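Ticket: Arm stops with protective stop during CPU pick, cell 2
Project: Hulla (desktop teardown and refit)
Site: Urkness bench lab
Status: Resolved, monitoring
Priority: High
Component: arm / wrist cabling / program

Reported problem

The arm goes into a protective stop while moving from the open case to the processor tray. The pendant shows a joint 5 torque deviation. It does not happen on every cycle. On the first shift it tripped twice, then ran clean until after lunch, then tripped three times in a row.

No one was inside the marked area for any of the stops. One processor was dropped from the gripper during a stop and landed on the table. The socket was not touched. The processor has been pulled from stock and bagged with the ticket number.

Expected behavior

The arm picks the processor from the pocket in the tray, lifts, travels over the case, lowers to the socket and releases. For removal it does the same in reverse. The program has run on this cell since June without a torque fault.

What changed recently

The wrist sensor housing was swapped for the newer one from Pralen. The payload in the controller was updated at the same time. The tray was reprinted after the old one cracked at a clip. The case position was moved a little closer to the tray to shorten the travel. All of this was done in the same afternoon, so we can't say from the dates alone which one matters.

Log

Entry 1, 8:40 am
Pulled the controller log. All five stops are joint 5, all during the wrist rotation between the lift point and the approach point. None during the pick itself and none during the lower. Reset and ran the program at reduced speed with an empty gripper. 28 cycles, no stop.

Entry 2, 9:25 am
Ran at full speed, empty gripper. Stopped on the second cycle. Same joint, same part of the path. So the processor is not needed to cause it. Lowered the speed again and it went away. Left it at reduced speed and put a tag on the pendant.

Entry 3, 10:10 am
Checked payload settings. Mass and center of gravity match the sheet that came with the sensor housing. Weighed the housing, mount and bracket together on the bench scale to be sure. The number in the controller is right. Changed nothing.

Entry 4, 10:50 am
Contacted Ekpo support and sent the log export. They asked for:
joint temperatures during a run
the full path with waypoints
whether anything is attached to the wrist that is not in the payload

Temperatures are normal. Sent the waypoints. On the third question I answered "sensor cable only" and then went back to look at how it was routed.

Entry 5, 11:30 am
The sensor cable was strapped to the forearm too tightly. When the wrist rotates past 90 degrees the slack between the strap and the connector runs out and the cable pulls on the mount. At low speed the joint pulls against it and stays under the limit. At full speed it does not. You can feel it by hand with the arm in freedrive. It gets stiff near the end of the rotation and springs back if you let go.

The old housing had its connector on the other side, so the same strap position was fine before. It was not moved when the new housing went on.

Entry 6, 11:55 am
Took the strap off and let the cable hang. Ran at full speed, empty gripper. No torque stop. The cable now hangs too low, though, and on one cycle it brushed the edge of the case. Stopped the run by hand. A loose cable over an open board is not something we want to leave, so this is not the fix.

Entry 7, 1:15 pm
Reply from Ekpo. They agree that it looks like an outside load on the wrist and not a bad joint. They said not to raise the torque limit. They also said to check the connector for damage before putting it back in service. Connector shell is fine. The jacket has a shiny spot where the strap was, no cut. Continuity is good on all pins with the cable flexed both ways.

Entry 8, 1:50 pm
Looked at two ways to do this.

Option A: longer cable with a guide on the forearm. We don't have a longer cable in the building.

Option B: keep this cable, feed it from overhead so it makes a loop, and change the path so the wrist turns the other way around on the way to the tray. The loop never gets used up because the rotation is shorter in that direction.

Went with B for now and ordered the cable for A.

Entry 9, 2:40 pm
Rewrote the travel section. The new approach point is 200 mm higher than before so the loop clears the case wall during travel. The wrist does its turn at that height and only then moves across. Cycle time goes up slightly. Checked the path in freedrive first, then at reduced speed with one hand on the stop button, with the processor left in its pocket.

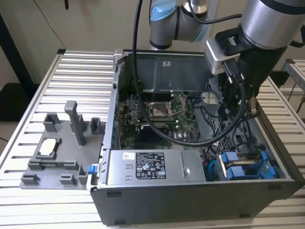
With the path changed, the next thing was to repeat the socket alignment, because the approach angle is not the same as before. Taught the socket point again using the scrap board. The first try was off enough that the gripper bracket would have touched the lifted retention bracket on the way out. Moved the exit point up before any sideways motion. After that it cleared on every pass.

Entry 10, 3:30 pm
Full speed, with a scrap processor. Pick, travel, lower, release, return. Almost 90 cycles before the end of the shift. No protective stops. Did not see the cable touch the case during the run.

Entry 11, 4:15 pm
Question from the other bench: could the tray reprint have caused the drop? No. The drop happened when the arm stopped hard in the middle of a turn. The pocket dimensions match the drawing. The gripper force is on the low side on purpose so that it doesn't mark the processor, and a hard stop is enough to lose it. Opened a separate ticket for holding force during a protective stop.

Root cause

Sensor cable strapped too short for the connector position on the new housing. The cable loaded the wrist during rotation and the controller stopped the arm, as it should.

Fix applied

Strap removed from the forearm.
Cable fed from overhead with a loop.
Travel path changed so the wrist turns in the shorter direction at the higher approach point.
Socket point and exit point taught again.
Program saved under a new revision. The old revision is locked on the controller and should not be loaded.

Still open

Longer cable on order. When it arrives, fit it with the forearm guide and repeat the freedrive check.
The loop is acceptable for supervised runs only. Do not run this cell unattended until the guide is on.
Inspect the dropped processor. Do not return it to stock without a boot test.
Add a line to the tool change sheet: after any change at the wrist, move every joint through its programmed range by hand and watch the cable.
Torque limit stays at the original value. If the stop comes back, leave the arm where it is, export the log, and add it to this ticket before resetting.

Update, next morning

Ran the warmup and then normal work at full speed with someone at the cell. One stop at 9:05 am, but it was the table side guard switch and not joint 5. The switch was not fully seated after cleaning. Pushed it in and carried on. Not related.

Loop height checked again at the end of the warmup and it had not shifted. Marked the overhead clamp position with paint pen so it is easy to see if it slips.

Maintenance counter for the cable inspection is set to 2000 cycles. Ticket moved to resolved, monitoring. Will close when the longer cable is in and tested.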